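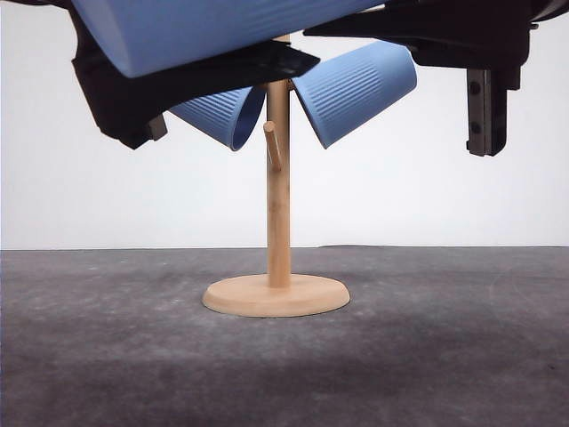 Re: Kitchen table at the December swap

From: Nghĩa Mạc
To: Sesmont Neighbors list
19th September

Hi all,

Định Ngô wrote:
> Does anybody still want the kitchen table at the swap this year?
> Last time it was mostly lids with no pots. I have 12 jars
> and a rice cooker to bring but I don't want to haul them over
> if we're skipping it. Also, is it the Cliltier hall again or not?

Yes please, keep the kitchen table! I know the lids were a bit sad, but I got my favorite soup pot there (my sister is still mad she didn't see it first) and I'd hate to lose it. Bring the rice cooker, Định, somebody will grab it in the first five minutes.

I've been clearing out my own cupboards all week and the pile keeps growing. So far I have a mug tree, a pair of light blue ribbed cups, a colander, and way too many cookie cutters. The bread machine is staying with me, sorry to whoever asked.

On the hall: I called Cliltier and they're holding the big room for us, doors at 2. We can have 22 tables this time, so there's room for kitchen stuff AND the kids' books without everyone bumping elbows. If you want a table of your own, write back to the list with your name and what you're bringing.

One small thing, please wrap anything breakable in newspaper. I still have a stack from the last move and can drop some off if you live near the bakery.

See you there,
Nghĩa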